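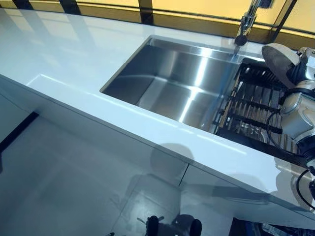
Plundo arm kit, reviewed after 3 months in a shared workshop kitchen

My rating: 4 of 5

I bought the Plundo arm kit for our workshop in Cleltcombe. We have a kitchen with a long white counter, a steel sink and a dish rack with a black frame, and I wanted to build an arm which can reach over the rack and the sink. It is my second robot build. The first one was from a Drullia set, much smaller, and I learned on it mostly how to strip screws.

The kit has 173 parts and cost me 3,943 dollars with shipping. The box is well packed, every bag has a number and the numbers agree with the manual. I needed nine evenings. The manual is good until the wrist. There, two drawings show the same step from opposite sides, and I mounted the joint the wrong way and had to take it apart again. Please, Plundo, put one more drawing on page 93.

What I like most are the joints. They move softly and they have very little play, also when the arm is stretched far out. The covers are smooth and rounded, so I can clean them with a cloth in one minute. In a kitchen this is important. The round flat plate at the end accepts many tools, but you must buy the adapter ring separately. I took the one from Siddiqui and it fits without filing.

Now the weak side. The cables run outside of the arm and make loops. The kit gives you clips, but too few of them, and the glue does not hold well on the rounded parts. I ordered a bag of better clips in October and I still move them a little from time to time. For this money I expected a channel inside.

A second thing is the glossy counter. My distance sensor (not part of the kit) gave strange values over the shiny surface, and I had to teach the positions by hand. It took one long afternoon. If your counter is matte, maybe you will have less trouble.

The software installs quickly. It saves positions under names you choose, and mine are "rack left", "rack right" and "sink". Undo is missing, so save often.

I would buy it again, but with the clips in the same order.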